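Fixed-price building contract

A fixed-price building contract is an agreement in which a builder undertakes to put up, extend or alter a house for one agreed sum, whatever the work ends up costing the builder. It is the form most families meet when they have a home built, and many people find it a great comfort to know the figure before the first trench is dug.

The contract usually comes with drawings, a written list of materials and fittings, and a table of payments. In Esteden and the small towns near it, builders have long asked for a deposit of 5 per cent, with the rest paid in stages – slab, frame, roof, fixing and handover.

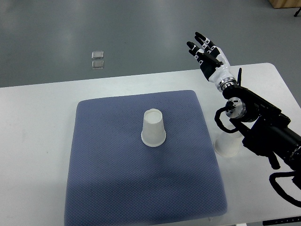
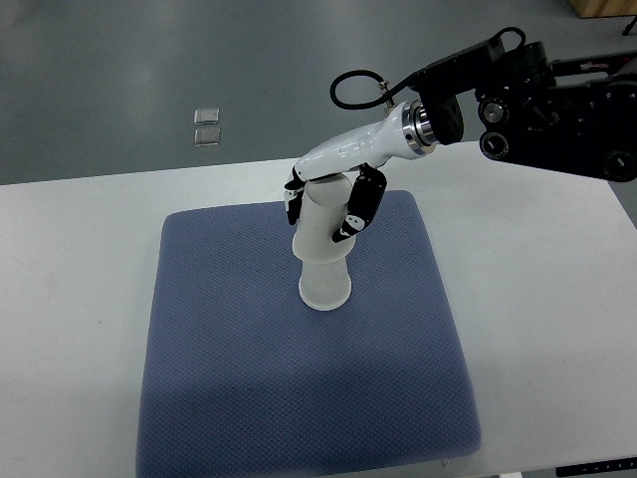 A blue-grey mat on a white table, in both views.

Changes asked for by the owner once work has begun are known as variations. Each one should be written down, priced and signed by both sides before anybody picks up a hammer, and a good builder will be patient in explaining what a moved window or a wider verandah does to the total. At the Levetti estate, a run of 25 houses built by the firm of Dauda, nearly all the owners asked for at least one.

Some items can't be priced at the start, such as digging in rock, and these are covered by an allowance that is later adjusted up or down.

See also: Cost-plus contract; Defects period; Firer clause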